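Speaker notes: Catching water at home
Yaroslav Chornovol
Community evening, Dolton library, Friday, 7 p.m.

Slide 1. Title

Good evening and thank you for coming. Wait until people sit down. Say my name slowly, it is long for many people.

I live in Dolton for nine years now. Before this I grew up in a village where water came from a well, and my grandmother used each bucket two or three times. So the subject is old for me. I am a bookkeeper and not an engineer, please keep this in mind when you ask questions.

Slide 2. How it started

Tell the story of the bill. Two summers ago our street had a broken pipe and we had no water for 3 days. When the water came back, I began to read the meter every evening and write the number in a notebook. My wife thought it would last one week. I still do it.

Pause. Ask who in the room has looked at their meter this year. Wait for hands, do not hurry.

Slide 3. What the notebook shows

Over one spring I wrote down how much clean water we caught in the kitchen and bathroom before it went to the drain. The total was 669 liters for a family of four. I want to be fair: this is a small part of everything we use. The toilet and the shower are much bigger. But this water cost us almost no effort, and it was enough for all plants in the house and the tomatoes on the balcony until the real heat came.

If somebody asks about money: the savings on the bill were small. Say so clearly. People do not trust a speaker who promises too much.

Slide 4. Where the clean water goes

Talk about four moments. Waiting for the tap to become warm. Rinsing lettuce and berries. Boiling eggs or potatoes (let it cool, and no salt if it goes to plants). Changing the water in the pet dish.

Mention here that the pipe from our heater to the kitchen is long, so the waiting is long also. In a new apartment this may be different. Measure at your place, do not copy my numbers.

Slide 5. What I do not collect

Water with dish soap or bleach. Water after raw meat. Water from washing a pan with grease. I know there are systems for soapy water, and my neighbor Zhuravel built one behind his garage, but it needs a filter and a permit, and he can tell you about it better than I can. He sits in the second row. Point to him if he came.

Slide 6. Storing it

Use it on the same day. In summer I do not keep it until morning. The first year I kept a full bucket on the balcony and we had mosquitoes, and the lady downstairs was right to complain.

If you have a yard and want a rain barrel, the lid must close well. Stivudville has a good leaflet for this, I left copies near the door. I printed 100, so please take one also for a neighbor.

Slide 7. What you need

Almost nothing. A wide bowl that fits under your tap, a watering can, a pencil. Bring the bowl to the sink before you open the tap, otherwise you will forget, as I did all of the first month. A wide one is easier for rinsing greens, but do not fill it to the top if you must carry it far. 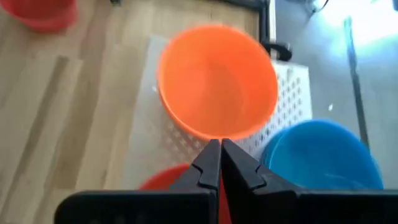
Slide 8. Children

Short slide, one minute only. Our daughter is responsible for the watering can. In April she made a chart for the refrigerator with a blue square for every full can. After the chart I had fewer arguments about long showers, but not zero.

Slide 9. What I ask from you

Read your meter for one week, same time each evening. Write it on paper. Then choose one tap in your home and catch the water only there. Do not start with the whole house.

My email is on the last slide. I answer slowly but I answer.

Slide 10. Questions

Repeat each question into the microphone, the back rows do not hear well. If nobody asks, tell about the mint plant. We must give back the room at 8:30.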